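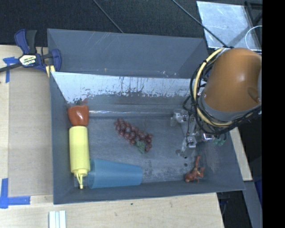 The bin-picking station, with grapes, a squeeze bottle and a blue cup in the front bin.

How to run a bin-picking demo at your open day
Posted 2018-07-10 by Kristýna Kollár

We opened the Bastska workshop to visitors again this summer, and the two-bin picking demo had a crowd round it all day. I love running this one! Children get it instantly, engineers start arguing about it, and you can set it up in a morning if your arm is already working. Several people from Wedimville asked me to write down how we do it, so here goes.

What you need
An arm with a gripper, two matching bins, one bar clamp at the very least, blue tape, and a box of odd household things and toys.

Setting up
1. Put the bins one behind the other so the long edges meet. Clamp them at the corner. A bin that creeps even a little will spoil your picks, and you'll spend the afternoon blaming the software (I did, last October).
2. Mark the table with blue tape at the corners of anything that has to go back in the same spot.
3. Tie the cables and hose to the arm with enough slack for the full reach. Move the arm slowly to all 4 corners of the front bin and watch the loops as it goes.
4. Choose your objects. Mix the shapes up as much as you can: something round and shiny like our red play vegetable, something long, something that tapers, something knobbly. Play grapes are brilliant, so do find some. Our little reddish-brown figure is the one visitors always want to see tried.
5. Start with five objects, spread out. Leave the rear bin empty so everyone can see what gets moved.

Running it
Keep each turn short. We let a visitor place one object wherever they like in the front bin, ask the group to guess which one the arm will go for first, then step back and start. The guessing is the best part, and it gets loud!

Hands stay out of the bin once the arm is live. Have one person on the stop button who does nothing else. Ľubica Kubíček did ours and wouldn't even take a biscuit.

When a pick fails, let it fail. Try it again from the same position before you move anything, then turn the object a little and have another go. People ask much better questions after a miss.

We ran 56 turns over the day and the arm got 47 of them at the first try, which I'm very happy with. The bottle against the side wall is still our hardest layout. If you've found a good way of getting at things in the corners, please write to me at the workshop, I'd love to try it before the next one.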